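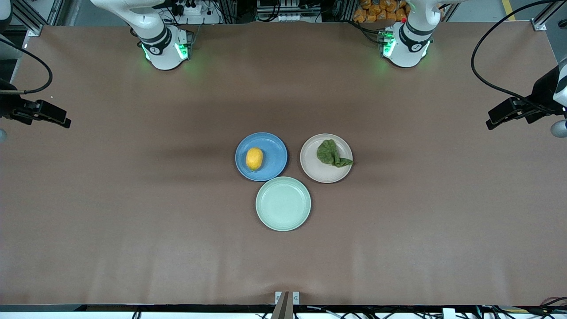

Brown paper as a table cover, with three round plates near the middle

Paper on the table for a long dinner: how to stop it from wrinkling and sliding?

Asked by Marta Bilyk in Home and Table

Hello all. In April we will have a dinner for my mother's birthday in the hall at Sumurwood. The hall gives us folding tables but no tablecloths, and to rent cloths costs more than I want to pay. So I bought a roll of plain brown wrapping paper, the matte kind, 50 meters long and 88 cm wide.

I made a test at home on Friday evening and I am not fully happy. The paper wants to curl back at the ends. When I pulled it flat and taped it, there were small wrinkles across the table the next morning, and I had not put anything on it. Also, a glass with a cold drink left a dark ring and the paper became soft there.

My questions are:
Is it possible to iron this paper, or is it dangerous?
Which tape will not take off the surface of the table? The tables belong to the hall and I must return them clean.
Should I use one layer or two?

The tables are 200 cm long and, I think, 80 wide, but I did not measure the width myself. We will put them end to end. There will be soup, unfortunately. My mother insists on soup.

Thank you in advance for any advice.

3 answers

Orest Polishchuk
Accepted

I have done this for two weddings and for many school evenings, so I can tell you what I do.

Yes, you can iron it. Use a low heat with no steam, and put a thin cotton towel between the iron and the paper. Iron the side which was inside the roll. Please check first that your paper has no shiny coating on either side, as some wrapping papers have a thin plastic layer and this will melt on your iron.

An easier way is to cut the pieces one or two days before, and roll each piece in the opposite direction, with the outside now inside. Hold it with a loose rubber band and leave it in the room where you will have the dinner. The small wrinkles which you saw in the morning come mostly from damp air. Paper takes in water and becomes a little bigger, and if it is taped tightly on all sides it has no place to go. So do not tape it tightly. Put tape only on the two short ends, under the table, and leave the long sides free.

For tape, painter's tape is the safe choice. Stick it to the underside and not to the top. Do not leave it for many days.

One layer is enough for dry food. With soup I would put two, and I would put a folded napkin under every bowl. For cold glasses use coasters, there is no other cure that I know.

When you join the tables, let one long piece go over the joint. If you cut at the joint, somebody will catch the edge with a sleeve.

Khrystyna Vakulenko

Check the width before you cut! If the table is 80 cm then your 88 cm paper hangs only four on each side and the edge of the table will show. For me this is fine and even looks nice, but some people want it to hang lower. Then you need two strips side by side with an overlap in the middle, and you can hide the overlap under a narrow cloth or some green branches.

And give the children pencils. Ours drew on the paper until the dessert.

Danylo Semeniuk

Just buy oilcloth. Paper is for fish.

Comments

Marta Bilyk: Thank you, Orest, I rolled one piece the other way yesterday and it already lies much better. Khrystyna, I called the hall and the width is 76, so it will hang six on each side. Danylo, my mother does not like oilcloth, she says it smells.

Orest Polishchuk: Six is good. Does the hall have heating in April? If it is cold and damp there, bring the paper on the same day.

Marta Bilyk: They promise that it has. I will ask again.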